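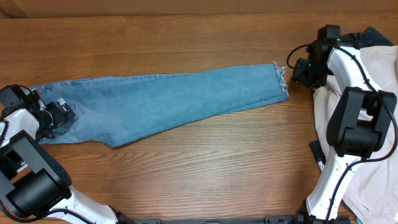
Faded jeans with a frayed hem, on a wooden tabletop

How do I format a short story collection manuscript when the stories share a narrator?

Posted by Yhon Sánchez in Manuscript Prep

I have 12 linked stories, all told by the same narrator. Four have appeared in magazines. I am preparing the file for a small press (Skunlow) whose guidelines say only "standard manuscript format, one document." I have three points of doubt. Does each story get its own title page? Do I restart page numbering with each one? And where do the prior publication credits go? The total is around 61,000 words, if that matters. I work in a word processor, not a dedicated writing program.

Marisol Agudelo
One title page for the whole book. Contact details top left, word count top right, title and byline centered about halfway down. Follow it with a contents page listing the stories in order.

Each story starts on a new page, title centered a third of the way down, text beginning two double-spaced lines below. Use a page break set in the heading style. Do not press Enter until you reach the next page, as the spacing will shift as soon as you edit anything earlier in the file.

Numbering runs straight through. The header should read surname / short book title / page number. Do not put the individual story title in the header – it requires a section break per story, and editors refer to pages by number anyway.

Credits go on a separate acknowledgments page at the end, one line per story: story title, magazine, issue. Mention the four placements in the cover letter too, in one sentence. Before you submit, check the contract for each magazine and confirm that the rights have reverted to you. Some hold exclusivity for a fixed period after publication.

Walter Henao
12 point Times, double spaced, 1 inch margins. Dont overthink it. I sent mine to Rarna with the credits up front and they never said a word about it.

Alistair MacBrayne
I agree with Marisol on everything except the contents page. Some presses want it and some strip it out. If you include one, generate it from the heading styles and update the field last, after the final proofread. Mine went out once with two stories listed on the wrong pages.

On the shared narrator: no special formatting is needed. If the book is meant to be read in order, put that in the cover letter.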